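Final report: writing the house rules for a two-arm sorting cell
Course project, spring term

So this is the writeup for my practicum project, and I should say right away that when I picked it from the list I thought it was the easy one. Everybody else was training models or building grippers, and I was going to write the rules for how people use the two-arm cell. A few pages, get it signed off, done by April. It took the whole term and I rewrote the thing 3 times.

Some background on why the lab wanted it. We record a lot of teleoperated sorting in there (snacks into bins, mostly, for the Zukau project), and up to now the rules lived in people's heads. If you learned from one person you parked the arms before touching a bin. If you learned from someone else you just reached in between the grippers and fixed it. Both groups were sure they were doing it the official way, and there was no official way!

What I read first

I started with the big standards, ISO 10218 for industrial robots and ISO/TS 15066 for collaborative ones. I won't pretend I followed all of it on the first pass. They're written for people putting machines into factories, and our arms are small, so a lot of it felt like reading truck regulations to ride a bike. But the basic method carries over fine: you list the tasks, you list what could go wrong in each task, and you decide what to do about it before you start writing rules. I had done it in the opposite order. My first draft was 22 rules I'd made up at my desk, and when I tried to match each one to an actual hazard, a bunch of them didn't match anything. "Keep the area tidy" was one of those. Tidy how? Who checks?

I also read the setup guide that Cosura gave us when the arms were installed, and an older safety sheet from the Vultden lab down the hall, which was short and blunt and honestly a better model for what I wanted than my own draft.

What I did

Next I went through the session logs. There were 1342 recorded episodes from the fall, and each one has a free text notes field that the operator can fill in. Most are blank. I searched the rest for words like "bumped," "stopped," "reached," "cable" and "oops" (that last one was more useful than you'd think). What came up over and over was hands going in to reset items while the arms were still powered. Cables catching was next, and after that just confusion about who was in charge of the stop button when more than one person was in the room.

That changed what the rules were about. My early drafts worried a lot about the arms moving fast during a task, and hardly at all about the in-between moments, when you're moving packages around and thinking about the next episode.

The rules as they stand

Before you power on, walk around the table once. Look at the cable loops under both forearms and make sure neither one can snag on a bin or a bracket.

One person holds the stop. Say out loud that you have it. If you hand it over, say that too.

No hands past the table edge while either arm is powered. To reset items, bring both arms to the park position, cut motor power, and wait for the operator to say "clear."

Bins go in a line down the middle, touching, so both arms can get to them. If a bin slides during a task, finish or abort the episode. Don't nudge it.

Packages that end up off the mat stay where they are until the reset.

Power cords for the side desk come in from the side, never across the spot where the operator stands.

Write something in the notes field, even if it's "fine."

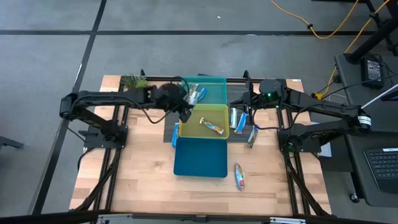 Liang read the draft with the cell set up for bin sorting and wrote back that the rule about packages off the mat was the one people would break first, and that I should say what happens to the episode when they do. Fair point! I added a line: if somebody reaches in, the episode gets flagged and thrown out, and it doesn't count against the operator. I think that second part matters more than the first. If you lose credit for reporting it, you're not going to report it.

Did it work?

I can't claim much here. We ran the new rules for 2 weeks at the end of the term. The notes field got filled in way more than before, although half of it is the word "fine," which I guess I asked for. Resets got slower, nearly everyone complained about that, and I don't have a clean timing comparison because I didn't think to measure resets before the change. If I did this over, I'd do that in week one.

Stuff I'd still like to fix: the rules don't say anything about visitors, and the park position isn't marked anywhere, so new people have to be shown it. The sheet is taped up by the door for now. Next term's group is welcome to cross things out, just please write down why.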